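4.3 Installing the Cord on the Skjelbred Ceiling Airer

Read section 4.2 before starting. The pulleys must already be fixed to the joists and the wall cleat mounted at a height of 122 cm from the floor.

1. Uncoil the cord by hand and lay it out without twists. Do not pull it from the center of the coil.

2. Measure and cut one length of 646 cm. For ceilings higher than 313 cm, order the long cord kit from Fanton.

3. Seal both ends with tape. Frayed ends will jam in the double pulley.

Note: Natural fiber cord is not suitable. It shrinks in humid rooms and the rack will no longer hang level. 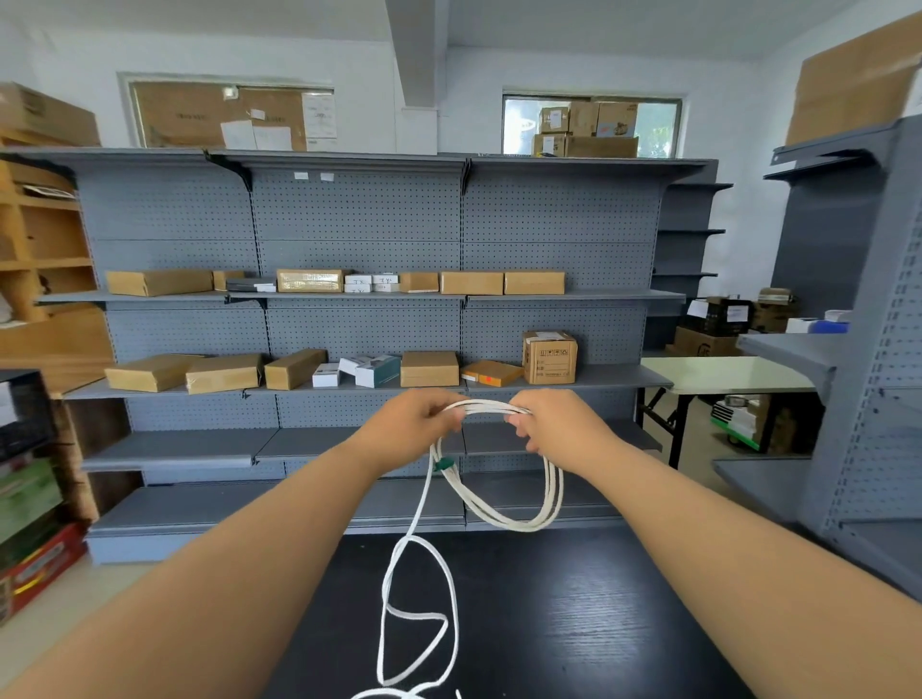 4. Feed one end up through the outer wheel of the double pulley, across the ceiling, and down through the single pulley. Tie it to the far rack end with a bowline.

5. Feed the other end over the inner wheel and tie it to the near rack end.

6. Pull the remaining loop down to the cleat. Both lines must move freely — if one drags, check that it has not crossed the other between the pulleys.

7. Raise the rack 100 mm and check it with a level. Correct any tilt at the knots, not at the cleat.

8. Wrap the cord around the cleat in three figure-eight turns and finish with a locking hitch.

CAUTION: Keep the rack lowered while loading. Never let the cord run through your hands under load.

CAUTION: Excess cord must be tied up out of reach of children.

Re-tighten all knots after the first week of use. Inspect the cord every October and replace it if the outer sheath is worn. Replacement cord for the older Bita model has a smaller diameter and must not be used on this rack.

Revised Mar 24, 2024 — O. Goicoechea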